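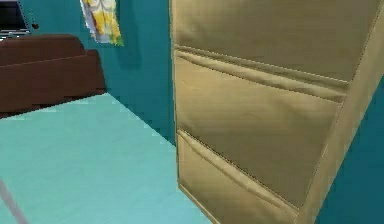 I rebuilt the filing system for the house in August. The old one was a single folder named "misc" and a shoebox, and it failed the only test that matters — finding the water heater warranty in under a minute.

## Scheme

Every document gets a two-part code: a category number, then a sequence number. There are 11 categories. I started with more and merged any that held fewer than five sheets after the first pass. Insurance absorbed the car, and Tarcombe (the old apartment) went into Closed.

The index is a plain text file, one line per document. Sorting by code gives the physical order. Sorting by date gives me the purge list.

## Retention

- Utility bills: one year
- Tax returns and backup: seven years
- Appliance manuals: until the appliance leaves
- Anything with a seal or a notary stamp: permanent

The first purge removed 92 sheets, mostly Clerau phone statements that I can download anyway.

## Open problems

Receipts on thermal paper fade, so I scan them the day they arrive. The Grosta scanner app names files by timestamp, and I still rename them by hand. A script would take an evening to write. Warranty cards with odd dimensions don't fit the folders either, and for now they sit at the back under 11.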